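Zokine Grip Guard Kit, second revision
Part no. 2112
Fits the Bailly parallel gripper, all mounting patterns
In stock, ships from Galldale

A replacement firmware card, a pair of finger covers and a cable clip for anyone whose table-wiping arm has developed an attachment to its cloth. If yours grabs the cloth, wipes beautifully and then declines to give it back, you are shopping in the right place.

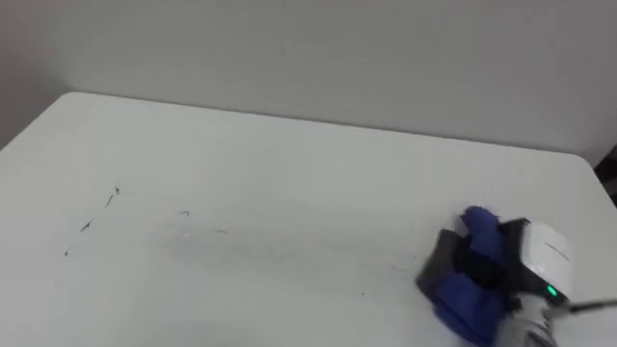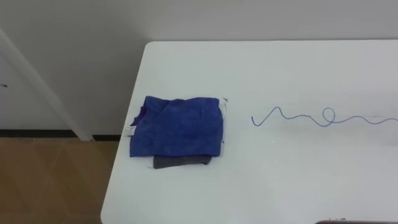
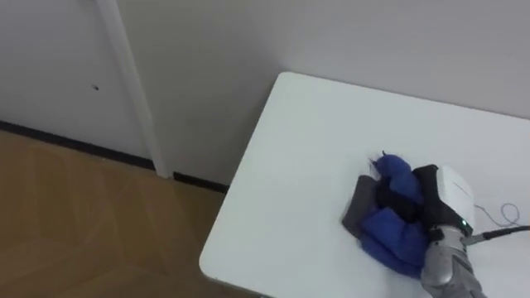

The first revision of this kit was a set of finger covers and a cheerful instruction leaflet. We sold it for most of a year as the cure for what we called "cloth retention." It cured some of it. The rest was our own doing, and the notice we posted on Sunday, November 17, 2019 said so in rather more legal language than this page will.

What went wrong

The gripper decides it has let go of something by watching its motor current. Hard objects make this easy: the fingers open, the current drops, everybody goes home. Thick plush cloth is less cooperative. A fold can work its way into the gap behind the finger pad and stay there while the fingers open. The current drops just as it should. The controller reports a clean release, and the arm sets off for its next job with a cleaning rag in tow.

Mostly that meant a cloth on the floor. On one bench it meant the cloth caught a loose wire, the wire caught a tray, and the tray went over the side. Nobody was hurt. The tray was not ours and we have since bought its owner a nicer one.

The part we are less proud of: the old firmware, on meeting unexpected drag after a "successful" release, assumed the arm was heavy and pushed harder. Romain Pruvost found this in our test shop by reading the source code, a method we now use earlier in the process.

What's in the box

Firmware card, version 17
Two finger covers, closed back, with no gap for a fold to crawl into
One cable clip with two screws
Hex key (you have several already, now you have another)
Leaflet, no longer cheerful

What the new firmware does

After each release the fingers open, pause, and open again a little wider. The arm then lifts 50 mm and checks for drag. If it feels any, it stops where it is and turns its status light amber until a person presses Resume. It will not push harder. It will not try again by itself, and there is no setting to make it, so please stop writing to ask for one.

Fitting

Power down and pull the plug. Holding the stop button is not powering down. Remove the old covers, press on the new ones until both tabs click, and fasten the cable clip to the wrist. Insert the card, restore power, and leave the arm alone until the light turns steady green. Keep your hands clear of the fingers during the first open and close, which is done at full travel.

Run the drag check before you go back to work. Use a cloth you don't like.

Known limits

Cloths with a sewn-in care label can still snag if the label lands exactly between the fingers. Cut it off or fold it under. Thin cords and wires are too light for the drag check to feel reliably, so keep them out of the wiping area. Stacked cloths may lift as a pair. The arm regards this as one cloth and can't be argued with.

The kit does not fit the Eris two-finger hand, although it will go on if you lean on it. Four customers have leaned on it. We don't take those back.

Owners of the first revision

Your replacement is free. Send us the serial number from the underside of the old cover, or a photo of it if the number has been scrubbed off by an overzealous arm. Please stop using the old covers with any cloth in the meantime. Orders placed after March already contain the new parts and need nothing further.

Warranty: 11 months on covers and clip. Cloths not included and not covered.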